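Zuzana Vlček
Thursday, evening

People ask me every week if a robot can already clean their kitchen. I work with such machines, so I will try to answer in a few short posts.

1/ My short answer: it can do pieces of the cleaning. It can't yet do the cleaning.

2/ Take sweeping. You hold the brush, you push the dry beans to the dustpan, you are done. A child of five learns it in one afternoon. For a machine this is maybe the most annoying job on our list at Skondmont.

3/ Why so annoying? A cup stays a cup when you touch it. A pile changes its shape with every stroke. Kidney beans slide together in a group, but mung beans are small and they roll where they want.
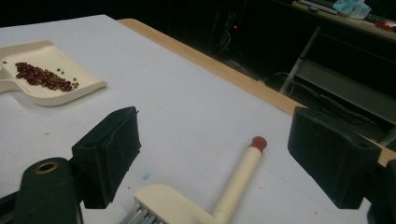
4/ Then there is the brush. It must be picked up by the handle, at a good angle, and it must not turn in the fingers when the bristles press on the table. We lost most of December to this one problem.

5/ Some numbers from my own notes. We recorded 2,089 sweeps by human hands. After training on them, the arm made 581 tries alone. In the good weeks it left nothing on the table in nearly 30 percent of the tries. I was proud of this. My mother was not.

6/ A small bakery in Plarkau asked us if it could sweep flour at closing time. I had to say no. Flour is much worse than beans, and they have 11 kinds of corners.

7/ What works today, in my opinion: moving boxes, sorting parts of one shape, wiping a flat table. My colleagues at Gridberg would add folding towels — I would add it only for square towels.

8/ So please keep your broom. I will write again when we try rice.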